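Worktop finish for a small kitchen - oil, paint or laminate?

pellet_row
Redoing the kitchen in our rental in Jendcombe before August. The counter run is 3 meters and I have 300 to spend on it, not counting the sink. Tenants change every year or so. I'd like a pale top, but my brother says pale shows everything. What holds up?

marshgate694
Laminate. I put a Bedona one in my mother's place and she wipes it with a cloth and dish soap, end of story. Oiled wood looks great for a month and then somebody leaves a wet pan on it.

oonatwo
Disagree on the wood. Mine gets oil twice a year and an evening of sanding when it needs it. You can't sand laminate. Once the edge swells by the sink you're buying a new one.

marshgate694
Tenants aren't going to oil anything.

fennel_k
Pale matte tops mark, so your brother has a point. Scuffs and specks on two pale surfaces at my place:

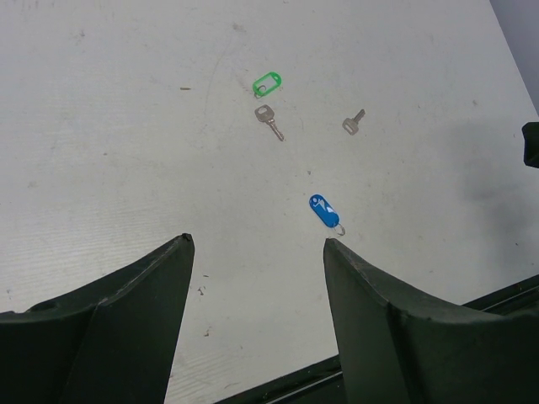
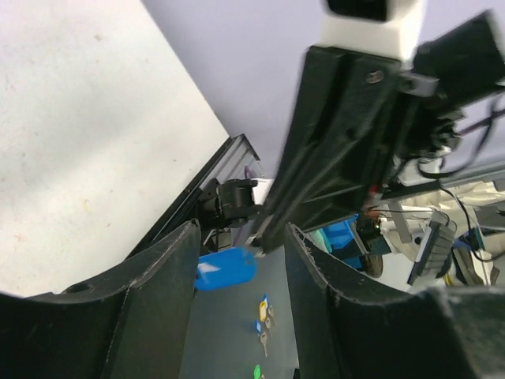

I'd still go pale in a dark kitchen. Melamine sponge first, and go easy with it or you get shiny patches. Whatever you buy, seal the cut ends yourself. Shops skip that, and the ends are where water gets in.

pellet_row
Kitchen faces north, so dark is out. Has anyone used the Vondska counter paint? It would leave me money for a faucet.

oonatwo
Used it in a laundry room. Needs 3 coats and a week before you put anything heavy on it. Fine there, but I wouldn't cook on it.

marshgate694
Same here, mine chipped by the stove. Spend the money on the top and keep the old faucet.

pellet_row
OK, laminate, pale gray. I'll measure the sink cutout tonight and order after that.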